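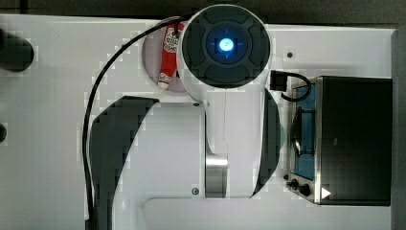

psarras_bench
Up to 222 episodes on the toaster oven task and I'd like opinions before I carry on. The policy does fine on the approach, then dithers once it gets near the door. My only view is the overhead one, and from up there the wrist joint hides part of the red tube whenever the arm is in this pose. Do I add a second camera or just record more?

flindik
Second camera. If you can't see the tube, the model can't either. More episodes from the same angle will give you more of the same gap.

Mekdes Ambaye
I don't agree. We had one overhead view at Pelari in January and it was good enough, once we stopped starting every episode from the same pose. Vary the start and the tube will be in clear view for part of most runs. How many start poses have you got?

psarras_bench
2. I know.

Mekdes Ambaye
There's your problem, then. Try a dozen before you spend money.

flindik
Varying the start helps with the approach, but he says the approach is fine. It's the last bit that fails, and the arm will be over the tube at that point wherever it set off from.

era_tom
Is the cable always lying out to the left like that? Mine moved between sessions and the model got noticeably worse. I'd tape it down or move it on purpose every few runs – don't leave it to chance.

psarras_bench
It's wherever it fell. I'll move it on purpose.
Plan for now: new start poses first, keep the old episodes, then borrow a side camera if it still dithers. Will post the numbers.

flindik
Keep the two batches in separate folders. You'll want to train without the old ones at least once.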